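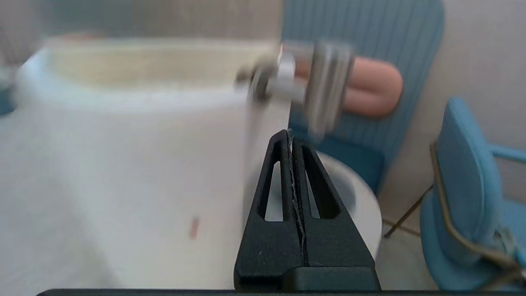 Unit 6: Shared Workspaces and Gripper Condition
Handout for the Tuesday lab section
Instructor: Nandini Subramaniam
Lab supervisor: Gopinath Nadar

6.1 Scope

This unit covers work with two-finger grippers in furnished rooms, where chairs, containers and other household items stand inside or close to the reach of the arm. Fenced industrial cells are covered in Unit 4. The rules below are the house rules of the Devadiga teaching lab. They are stricter than the equipment manuals in several places. Where a manual is stricter, the manual applies.

6.2 Terms

Working zone: the floor and table area the arm can reach at full extension, plus a margin of 900 mm.
Fixed item: anything that stays in the same position for the whole session, including furniture.
Loose item: anything the arm may pick up, push or knock over.
Foreign matter: thread, fiber, tape residue, hair or packaging found on or between the fingers.

6.3 Check before power-on

Inspect the fingers from both sides with the gripper open, then closed. The faces should meet along the full seam. Look through any slots in the fingers for trapped material. Record foreign matter in the log before removing it. Removal is done with the drive off, using tweezers. Do not pull a strand out while the fingers are closed on it; fibers break and leave a short end in the joint.

A strand between the fingertips has three effects that matter for grading. It can change the closed-position reading, reduce friction on smooth objects, and show up in the wrist camera view near the contact point. A run made with a known strand in place is marked "F" in the log and is left out of the success rate.

6.4 Furniture and fixed items

Chairs count as fixed items only if their feet are on the tape marks. A chair that has moved off its marks is a loose item and the run stops. Thin legs and open metal frames are easy to miss in depth data, so enter them in the collision model by hand as solid boxes. Upholstered backs are entered with a 90 mm allowance.

6.5 Speed

With a person inside the working zone, tool speed is limited to 218 mm/s. With two arms or two grippers active in the same zone, the same limit applies to both, whether or not a person is present. Students often miss the second case.

Motion blur in wrist camera footage does not by itself show a speed violation. Exposure time and distance also affect it. Use the controller log.

6.6 Records

Each run gets one line: run number, operator, finger condition, zone layout, stops. Trurkov sheet 354 has the column order. Dastholm and Akinier groups share a log, so write the group name on every line.

6.7 Exercises

1. Write an inspection procedure for a gripper with slotted fingers. Limit: one page.
2. Sketch the working zone for your bench and mark every thin-framed item.
3. Explain why a run marked "F" is kept in the log even though it is excluded from the success rate.

Hand in to Gopinath Nadar before the next lab section.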